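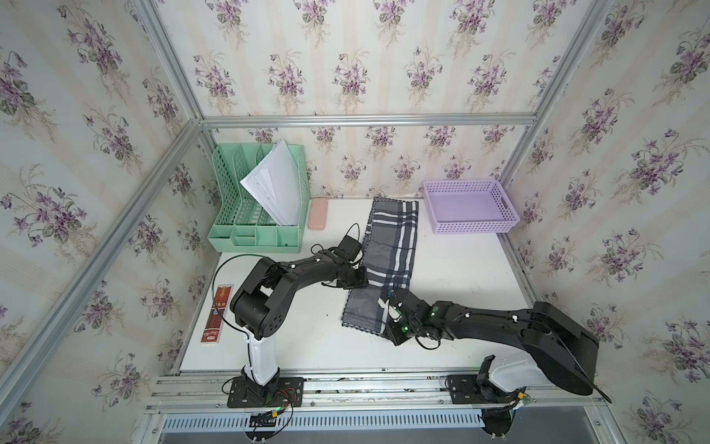
Floral wallpaper has a way of coming back just when we've all sworn off it, and I for one couldn't be happier! My grandmother papered her hallway twice in 30 years, both times in roses. Purple violets on cream, with those soft stripes behind them, would have suited her very well - she liked a pattern with some air in it.
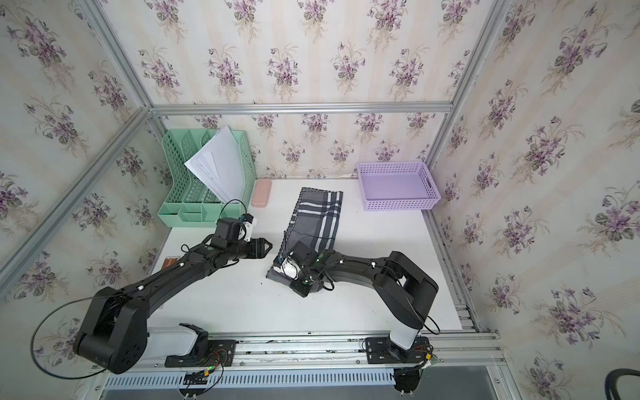 Small rooms take it best, I think, and the shop on Gaillard Street will still cut you a sample if you stop by on a Friday and don't mind a chat.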